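Zorport 900 folding workbench, long-term review

Bought in October to replace a pair of trestles. Assembly took most of an evening, chiefly because the leg brackets are handed and the instruction sheet does not mark left or right.
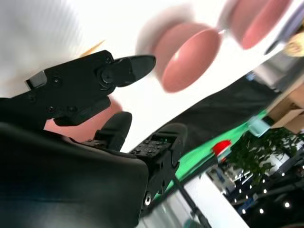

The rated load is 234 kg, spread evenly. I had no means of testing that figure, but with a bench vice at one end and a mitre saw at the other the top showed no sag I could measure with a straight edge. Racking is another matter. Planing along the length is fine; planing across it moves the whole bench unless the rear feet are against a wall.

The clamping jaws open to 256 mm and close parallel to within a millimetre. The screws have a coarse thread and were dry on delivery. A little grease cured the squeal. Dog holes are 20 mm and take the Foteck pegs I already had, though two needed easing with a round file.

Height is fixed at 900 mm — too high for hand sawing if you are under average height, about right for assembly and marking out. Jeltero sells an adjustable bench for rather more money, and Colette Le Goff, who has one, reports that its leg locks slip under side load. I would take the fixed legs.

Folded, it stands upright without support and fits behind a door. The carrying handle is badly placed, well off the centre of gravity, and the top swings into your shin on stairs.

Spare jaw faces are listed as part 3803. Mine took three weeks to arrive.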